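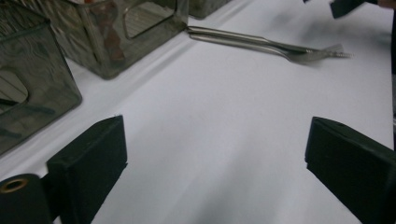
# Ella: cutlery sorting, by hand, the long way

By Kyung-hwa Noh
June
Print this page | E-mail this page

Ella is a hand-held two-finger gripper and the pile of recordings we made with it at the Tirnik workshop, mostly on evenings when the laser cutter was booked. The idea is that a person holds the gripper, moves forks into boxes, and a robot arm later learns to do the same. The arm is still in pieces under Ha-rang Heo's bench. The forks are ready when it is.

## What you get

- 304 recorded episodes, one folder each
- 15 held back for testing (please don't train on them, we will be able to tell)
- `fingers/` with print files for the finger mounts
- `notes.txt`, which Yu-na Kong kept and which gets shorter-tempered as it goes on

Every episode has wrist video, finger opening and a text label. Labels were typed by whoever was standing nearest the keyboard, so you will meet "fork to box," "fork into box" and, on one Monday, "FORK."

## The setup

White table, smoky see-through plastic boxes in a row, metal utensils lying flat beside them. The fingers are black pads with a soft, foam-like surface, and they already have faint scuffs along the edges. Da-eun Ma picked the boxes because they were on the shelf. Transparent gray plastic and shiny metal are both miserable for depth estimation — we found this out after the first hundred episodes and kept going out of stubbornness.

## Build notes

1. Print the mounts in the slow profile. The fast one works until you squeeze.
2. Glue the pads before fitting the fingers to the body.
3. Run `check_open.py` and close the fingers fully once. If the reading at full close isn't zero, loosen the left finger and try again.
4. Tape down the cable. Kyu-ri Lim's version of this step is longer and has swearing in it.

## Known problems

- A utensil lying flat on a smooth table is hard to get under. Expect several tries per grasp, all of them kept in the data.
- Fast moves blur, and thin things like tines suffer first.
- Episode 461 does exist. Numbering skips wherever we deleted a bad take, and we never renumbered.
- 9 episodes have audio. They were not supposed to. It is mostly the Grornard compressor.

## Using it

Free for anything, including commercial cutlery. If you fix the labels, send them back to us and Da-eun will merge them.

We use cookies to remember your settings. Accept | Manage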